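Slide 4: pricing the zip pouch

Start with the Flanau pouch. Cutting takes me 13 minutes, sewing a bit longer.
Lining costs more than people expect. Read out the receipt from Akar.
We sold 238 pouches last year, mostly at the Saturday market. Sointu kept the tally.
Pause for questions on interfacing.

Slide 5: fabric choice

Canvas holds its shape. Quilting cotton needs a backing.

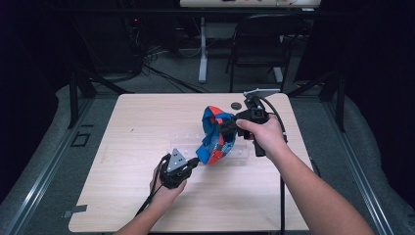

Prewash both, then press before cutting. Hand over to Gholamreza for zippers.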